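Egan Names Tunstall as Chief of Staff, Sets Out Staff Rules for Governor's Office

FOR RELEASE IN FEBRUARY

Contact: Office of the Governor-elect, Press Desk

Governor-elect Ailbhe Egan has chosen Cyril Tunstall as her chief of staff. Tunstall, who ran the transition office after the election, will start on the day Egan is sworn in. He takes over from the outgoing governor's chief of staff, who is leaving state service.

Egan also released the rules that senior staff in her office will work under. They cover outside income, meetings with lobbyists, and the jobs staff may take after they leave.

"I want people to know who works in this office and who pays them," Egan said. "Cyril helped write these rules and he will be the first person to sign them."

Tunstall spent most of his career in the state budget office, where he began as an analyst and left as deputy director. He later managed the legislative staff of the Senate minority and advised Egan when she chaired the Transportation Committee. He did not work for the Egan campaign.

As chief of staff he will oversee the legal, budget, legislative and press teams. Cabinet secretaries will report to the governor directly. Under the outgoing administration most of them reported through a deputy chief of staff, a position that Egan will leave unfilled.

"The secretaries should be able to get the governor on the phone," Tunstall said. "My job is to keep the calendar honest and make sure a decision gets written down once it is made."

The governor's office has 67 positions in the current budget. Egan will ask the legislature to fund the same number next year. Staff of the outgoing governor who want to stay have been asked to apply by letter, and the transition office has received 206 applications from inside and outside state government.

Staff rules

Senior staff will file a statement of outside income before their first day and again each year. The statements will be posted on the governor's website with home addresses removed. Any single source of income above $1000 must be listed by name.

Meetings with registered lobbyists will be entered in a public log within five business days. Each entry will list who attended, which client was represented and what bill or contract was discussed. Phone calls set up in advance count as meetings. Chance conversations at public events do not, unless a bill or contract comes up.

Staff who leave may not lobby the governor's office for two years. The present limit, set by executive order, is six months. Egan will sign a new order on her first day and will ask the legislature to put the two-year limit into law, so that a later governor could not drop it without a vote.

The rules also cover gifts. Staff may accept coffee or a light meal at a public event. They may not accept tickets, travel or lodging from anyone who has business before the state.
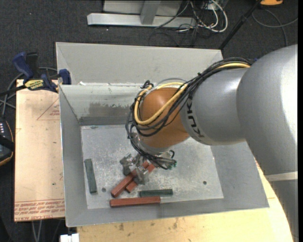

Other appointments will be announced as they are made. The governor-elect expects to name a general counsel and a budget director before the inauguration. Nominees for cabinet posts need Senate confirmation, and their names will go to the Senate clerk on the first day of the session. Until they are confirmed, departments will be run by acting secretaries drawn from career staff.

Tunstall has begun meeting with legislative leaders of both parties. The first meetings dealt with the session calendar and the date of the budget address. The governor's budget is due to the legislature four weeks after the session opens, and Egan does not plan to ask for an extension.

The full text of the staff rules is available from the press desk in print or by email. Written comments from the public will be accepted through the end of the month at the transition office, Room 315, State Office Building. The office is open from 9 a.m. to 4:30 p.m. on business days.

Reporters who hold credentials under the outgoing administration do not need to reapply. Passes will stay valid through the end of the legislative session. New requests should be sent to the press desk with a letter from an editor.

###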